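Bench Notes > Grippers > Finger swap checks

4 min read

Pre-run checklist, two-arm bench, Traser fingers vs. Brenby fingers

Filled in by Hatsue Yoshida with Sota Koyama on the controller. I've been looking forward to this comparison since November, so some of the comments run long!

POWER AND STOP
1. Emergency stop pressed and released, both arms. OK. Tried it from either side of the bench.
2. Controller shows no stored faults. OK after clearing one old entry, code 204, left arm.
3. Small connectors at both bases pushed fully home. OK. Tug them gently, please, they are tiny.

MOUNTING
4. Base plate screws tight on the rail. OK, left and right.
5. Elbow play checked by hand, power off. Left OK. Right has a hair of movement, fine for today, look again before the next swap.
6. Cables follow the arm with slack at the elbow. OK, with a comment: the right one swings out wide when that arm folds up tight. It never snagged in 11 slow cycles but I'd still like a clip on it.
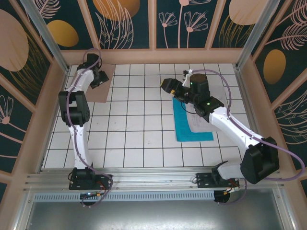
Item 6, both arms on the rail. 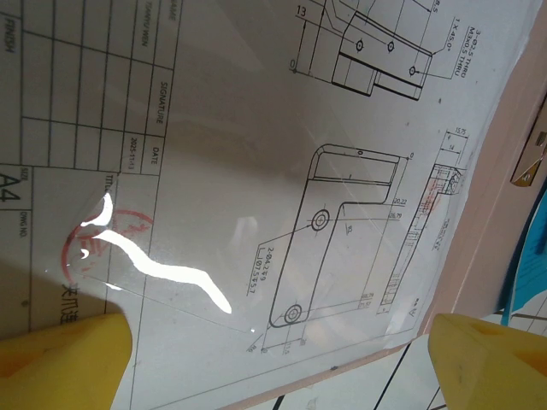
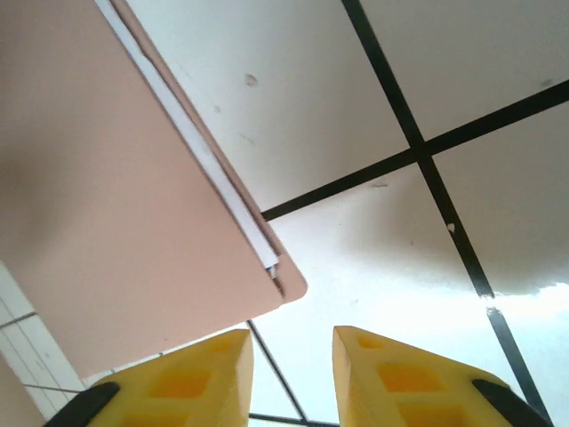

Photos: Sota Koyama, Clultside bench log

FINGERS
7. Both fingers seated, no rocking. OK. The Brenby set went on in one try, which made my morning.
8. Opening is even on both sides. OK.
9. Pads checked for lifting corners. OK on the Brenby set. One Traser pad was lifting, so I replaced the pair before we started.
10. Thin sheet pickup, 5 tries per finger set. Traser 4, Brenby 5. The Brenby fingers get under a corner so nicely! I want to repeat it with a softer sheet before anybody orders more.

CAMERAS
11. Both fingertips visible in the wrist view with the gripper open. OK.
12. Glare on glossy sheets. NEEDS WORK. The plastic sleeve over the bracket drawing throws a long white streak across the title block and the red stamp. Most of the dimensions still read well. Sota wants to try a lower exposure first, I want to move the sleeve.
13. Wrist view checked with the gripper tilted up toward the ceiling. OK, but the bright patch on the right washes out the tiles there. Lock exposure before you tilt.

CLEARING UP
14. Arms parked, power off, worn pads in the Oberholzer tin.
15. Finger set written on the whiteboard.

Open items: 5, 6 and 12. Everything else is good to go for the cloth trials.

Comments (3)

Faisal Lashari
Did you keep the grip force the same for both sets in item 10? Ours needed less with the Brenby ones and I'd love to compare numbers.

Hatsue Yoshida
Same setting for both, yes. Next time I'll run a lower one too, good idea!

Young-sook Noh
For 12, we swapped the glossy sleeves for matte ones and the streak went away. I can bring a couple over.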